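Metent Community Garden – End of Season Safety Check
September walk-through, with comments
Checked by: Quang Mai and Trí Văn
Start: 8:30 a.m.

Mark each line OK, FIX or WATCH. Write the comment on the same line if it fits.

GATES AND PATHS

1. Main gate latch closes by itself – OK

2. Side gate hinges – FIX
Bottom hinge has pulled away from the post. Lift the gate when you open it until Đức Văn gets new screws in.

3. Main path clear and level – WATCH
Squash vines from plot 30 are across the path again. Trí moved them back into the bed. Plot holder has been emailed.

4. Wood chips deep enough at the low spot by the compost – FIX
Down to bare mud. Needs another load before the rain.

WATER

5. Hoses coiled and off the ground – FIX
Two left out, one with a split near the coupling. Split one is tagged and hanging in the shed. Please don't put it back on the spigot.

6. Spigots drip-free – OK
Meter reads 1,183. Last reading was before the tomatoes were pulled, so expect the next one to go up more slowly.

7. Rain barrel lids fastened – WATCH
North barrel lid fits but the strap is frayed. A small child could get it open.

TOOLS AND SHED

8. Forks and rakes hung tines to the wall – OK

9. Pruners and loppers cleaned and closed – FIX
Three pairs of pruners left open on the bench. Quang Hà will oil them with the rest.

10. Fuel can in the metal cabinet, cap tight – OK

11. Fertilizer bags labeled and dry – WATCH
One bag has lost its label. Looks like bone meal, but treat it as unknown and don't use it.

12. Shed padlock – OK
Key 153 is back on the hook.

BEDS AND SUPPORTS

13. Bean poles and trellises firm – FIX
Trellis on plot 12 leans toward the path. Take it down once the last beans are in.

14. Cane tops capped – WATCH
Most are. The short canes in the pepper bed are at eye height when you bend over.

15. Raised bed corners, no loose nails – OK

COMPOST

16. Bins no higher than the boards – FIX
Bin 2 is overfull. Use bin 3 for now.

17. No cooked food or meat – OK

PRESERVING DAY, KITCHEN

18. Counter wiped down and cooktop off before the jars come in – to be checked on the day by Thịnh Đào
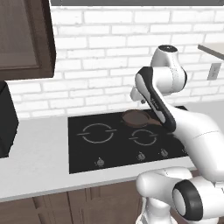
Kitchen counter and cooktop, white brick wall behind

19. Fire blanket and first aid box within reach – OK
Box is short on burn dressings. Thịnh is buying more.

20. Dry towels set out for hot jars – to be checked on the day

Items marked FIX go to Đức first. Next check after the beds are covered.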